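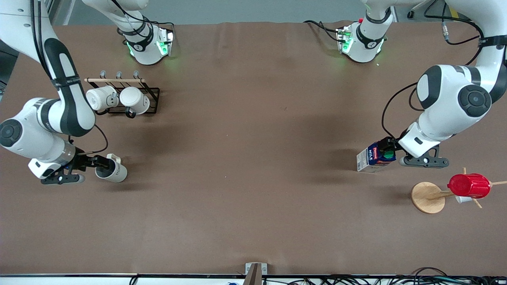

Page 4

Mug rack: loading and daily use

Read this section after you have put the rack together. It applies to the Catterall wire mug rack with the wooden dowel.

1. Stand the rack on a flat, dry tabletop. Leave 300 mm clear in front of it so that mugs can be lifted out without knocking anything.

2. Check that the dowel sits level across the top. If it rocks, press both ends down firmly.

3. Turn the hooks so that they curl upward from the dowel.

4. Wash and dry the mugs before loading. Water trapped under a rim will mark the wood.

5. Load one mug at a time. Hold it by the body and lower it into the wire. A mug may lie on its side, and its handle may hang over the front edge.

6. Let go only when the mug has stopped moving.

Note: Printed mugs, such as a white one with HOME on the outside, can be stored either way round. The print will wear sooner if it rubs on the wire.

Note: A mug put down on the table on its side may roll. Keep it well away from the edge until you are ready to rack it.

CAUTION: Do not stack mugs on top of one another in the rack. Do not hang anything from the dowel between the hooks.

CAUTION: Do not put the dowel in the dishwasher. Wipe it with a damp cloth and dry it straight away.

Spare hooks are sold in packs of 2 (part 110). For fitting them, see the next page.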